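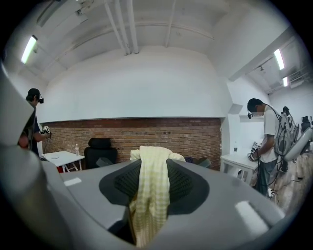

Gray frame, black mesh back panel. Yellow checked towel not included.

Reading time: 3 min

Trundeo Mesh-Back Chair, Gray

Item 3417

The Trundeo is a general-purpose work chair made for rooms that get used by a lot of different people in a day. The back is a smooth, matte gray plastic frame with a black mesh panel set into the center. The frame curves outward at both sides and the mesh has a rounded outline, a little like a shield. The weave is fine, so crumbs and lint mostly stay on the surface where a brush can reach them.

We sell it mainly to workshops, training rooms and small offices. Nutmont has carried it since the first version, and the current one has the same back with a stronger seat bracket. Seats and backs from the two versions do not interchange. If you are ordering a spare part, look for the sticker under the seat and give us the letter printed after the item number. No letter means it is a first version.

The back

The mesh is held in a channel that runs all the way around the opening. It can be replaced without replacing the frame, but it takes two people and a good deal of patience. Order part 572 for the panel. It comes with the edge strip already fitted.

The top of the back is wide enough to hang a towel or a light jacket over. Heavy winter coats are better off on a hook - with nobody in the seat, the weight can pull the back down on the recline setting. Lock the recline first if you must.

The plastic is the same color all the way through, so small scratches are hard to see from a few steps away. Deep ones will catch dirt. We do not recommend sanding them.

Cleaning

Wipe the frame with a damp cloth and a drop of dish soap, then dry it with a soft towel. Skip anything with bleach or acetone. For the mesh, vacuum with a brush head first, then dab with soapy water from the front. Let it dry overnight before someone in a white shirt sits in it.

Cirilo Ledesma in our parts room uses an old toothbrush for the line where the mesh meets the frame. A cotton swab works too but leaves fuzz.

Assembly

Chairs ship in one carton, with the back separate from the seat. You will need the hex key in the bag and a Phillips screwdriver of your own. Start all the back screws by hand before tightening any of them. Check them again after the first month.

Ordering

In stock in gray with black mesh. A gray-on-gray version is due in April. Chairs are sold singly or in cartons of 3, and the carton price applies to mixed orders with the Fastari stool. The warehouse keeps nearly 1000 in stock most of the year, and small orders go out the next working day. Pickup is at the Barajas counter, mornings only, and on Saturday until noon.

For school and shop accounts, write to Dulce Meléndez. For parts and returns, write to Cirilo. Please include the item number and a photo of the sticker if you can get one.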